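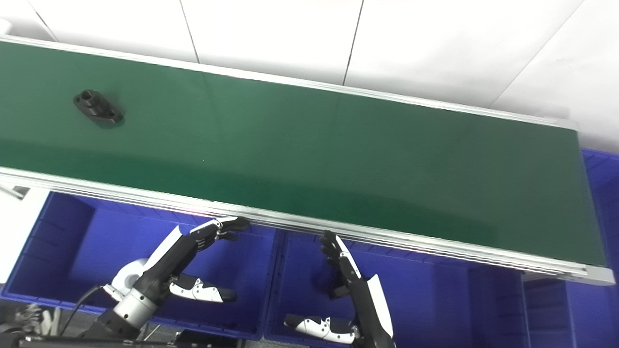

Im März war ich wieder in Pavitz, diesmal ohne die Kinder und mit deutlich mehr Geduld. Der Park hat unter der Woche bis in den frühen Abend geöffnet, und gegen drei war so wenig los, dass ich bei der Dudek zweimal hintereinander fahren konnte, ohne außen herum zu laufen.

Die Dudek ist die alte Holzachterbahn am hinteren Ende des Parks. Über den Winter wurden 168 Meter Schiene neu verlegt, vor allem im Tal nach der ersten Abfahrt. Das merkt man. Früher habe ich dort die Zähne zusammengebissen, jetzt läuft der Zug fast ruhig durch. Die letzte Kurve vor der Bremse rumpelt noch wie immer. Irena Olszewski, mit der ich seit Jahren in Parks fahre, findet das gut so. Ich hätte nichts dagegen, wenn sie im nächsten Winter auch dort weitermachen.

Neu ist außerdem Nollura, eine Themenfahrt im Dunkeln. Ein Durchlauf dauert knapp vier Minuten, in jedem Wagen sitzen 2 Personen. Die Geschichte habe ich beim ersten Mal nicht verstanden – irgendetwas mit einem Leuchtturm und einer verschwundenen Glocke. Die Kulissen sind aber sauber gebaut, und der Ton ist endlich einmal so eingestellt, dass man die Stimmen versteht. Angestanden habe ich eine Viertelstunde.

Bullolent war leider geschlossen. An der Absperrung hing ein Zettel ohne Angabe, wann es weitergeht. Ein Mitarbeiter am Eingang meinte, zu Ostern, wollte sich aber nicht festlegen.

Zum Essen: Die Pommes am See sind teurer geworden, die Portion ist gleich geblieben. Den Kaffee im Stationsgebäude kann man trinken. Die Jahreskarte kostet jetzt 108 Euro, wer verlängert, zahlt 80. Ich habe verlängert.

Konrad Bednarek hatte nach den Schließfächern gefragt: Sie stehen jetzt links hinter den Kassen und nehmen nur noch Karte.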